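From: Miloslav Danko
To: Toltemthorpe residents list
Date: 8 March 2019
Subject: Re: Paid parking on Mill Lane and the lower green

Chiamaka Garba wrote:

> Hello all,
> The parish has had a proposal from Camow to run paid parking along
> Mill Lane and on the hard standing by the lower green. They would
> put in the machines at no cost to us and keep a share of the takings.
> They say it would free up spaces for shoppers, who at present
> can't find anywhere to stop, and bring in money for the paths.
> Kayode and I both think it is worth a serious look. The summary is
> two sides long, so please do read it before replying.
> Chiamaka

Chiamaka, I have read it, both sides, twice. I'm still not persuaded, and I'd like to see a few things answered before anyone gives this "a serious look", which in my experience means it has already been decided.

First, the shoppers who can't find anywhere to stop. Who are they? I walk down Mill Lane most mornings to get the paper and I can nearly always see a gap. Saturdays before Christmas are bad, I grant you, and so is the day of the fair in July. If the summary had a survey in it I would read the survey. It has one sentence saying demand is "understood to be high". Understood by whom? Camow sells parking machines. I would expect them to understand that.

Second, the money. The figure given is 400 pounds a month for the parish after Camow's share. I can't find how they got there. It doesn't say what the charge per hour would be, how many hours it would apply, or whether blue badge holders pay. If the charge is low, the sum needs a lot more cars than I have ever seen there. If it's high, people will park for nothing up Church Rise, outside Funmilayo's, and she has enough trouble getting out of her drive as it is.

Third, "at no cost to us". There is a line near the bottom of the second side about making good the surface if we end the agreement early, and another about a 600 pound fee for moving a machine once it is in. Those are costs. They may be fair ones, but I'd want them at the top of the page in the same size of type as the word "free".

Habibur said on here last week that the village over the hill did the same and are happy with it. Are they? My sister-in-law lives there and says the butcher is livid. I don't offer that as proof of anything, one butcher is one butcher, but it's as good as what we've been given from the other side.
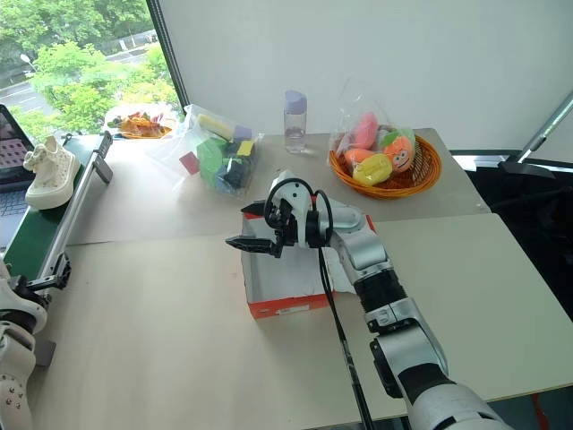
I would also like to know how long we'd be tied in. The summary says "an initial term" and leaves it there. When we had the recycling banks put in, the initial term was longer than most of us expected and we spent the back half of it writing letters about broken glass. I still have the letters if anyone wants them.

What I'd ask for, before the April meeting:

- the draft agreement itself, the whole thing, on this list
- the hourly charge and the hours
- a proper count of cars on an ordinary weekday, done by us and not by Camow
- what happens to people on the lane who have no drive of their own

The last one matters most to me. There is no mention of residents' permits anywhere, and I can think of several houses at the bottom end where the car has stood outside for as long as I've lived here. Are they to feed a machine every morning?

If the answers are good I will say so on this list and vote for it. I'm not against the paths being mended. I went over on the one behind the school in the wet and had a bad wrist for weeks. I would just like to know what we are selling to pay for them.

Kayode, could you send round the draft, or tell us who has it?

Miloslav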